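From the Sewing Room

Well, the fabric order finally came in, and I have been useless for anything else ever since! I'd asked the Clolon people for something brick colored, warm enough for fall but not so bright that it shouts at you from across the room, and I'm thrilled with what they sent (my kitchen table has more or less disappeared under it). Some of you asked at the March meetup what we'd be making next for the Sorkovthorpe sale. Napkins! Big, soft, generous ones, the kind you can hide a whole bread roll in.

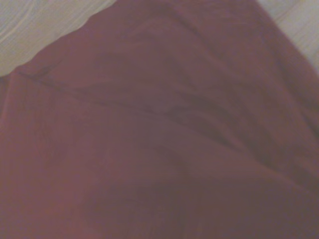

I cut mine 20 inches square, which leaves plenty for a decent hem. If you like a smaller napkin, 15 is fine too -- just please tell me which you're doing so the sets match. We need 100 by the sale, and before anyone faints, straight hems go fast once you get a rhythm going. Wash your piece before you cut it. I skipped that with the green batch last year and every one of them came out of the dryer a slightly different shape.

Thread is in the blue tin at the Wirnar hall, second shelf, next to the iron. Take a spool and leave the tin, please! I'll be there from 10 in the morning with the Jansen machine threaded up and ready -- bring your own scissors, and a snack if you're staying past lunch.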